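Where Does Your Computer Keep Its Memories?

Have you ever saved a drawing on a computer, switched it off, and found your drawing still there the next day? Pretty amazing, when you think about it! The computer went to sleep, the lights went out, and it still didn't forget your purple dinosaur.

Computers have two kinds of memory. One is for remembering things for a long, long time. The other is for things the computer is thinking about right now.

Long-term memory

Many computers use a hard disk drive. Inside its case are shiny round discs that spin incredibly fast. A tiny arm sweeps across them, reading and writing magnetic spots that are far too small to see. Those spots are your photos, your games and your stories!

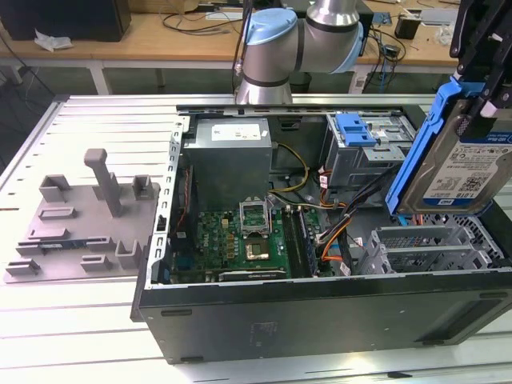 A hard disk drive in its blue plastic holder, next to an open computer.

How much can a drive hold? We measure it in bytes. One byte is enough for a single letter, so the word "kangaroo" takes up eight bytes. A terabyte is a million million bytes. You could type your whole life and never fill it up, even if you skipped dinner.

Short-term memory

The other kind is called RAM. Think of your desk at school. When you're doing maths, you get out your maths book and a pencil, and when you've finished you put them away. RAM is the desk, and the hard drive is the cupboard at the back of the room. Grabbing something off your desk is much faster than walking to the cupboard! 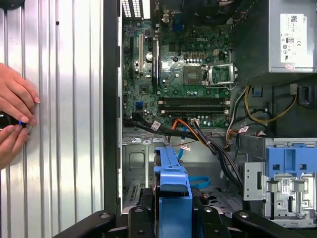
RAM comes on long, thin cards that push into slots on the motherboard, the big flat board that joins all the parts together. Each card is covered in little chips. The two dark slots on this green board are empty, so there's room for a card in each. When the power goes off, RAM forgets everything, and that's why your teacher keeps telling you to save your work!

Try it yourself

Ask a friend to read you a list of 2 animals, then 4, then 6, and say them back each time. That's your own short-term memory at work. Now tell them your favourite colour. You didn't need a list for that one, did you? It was tucked away in your long-term memory.

Words to know
Byte: a small piece of computer information
Motherboard: the board that connects the parts
RAM: short for random access memory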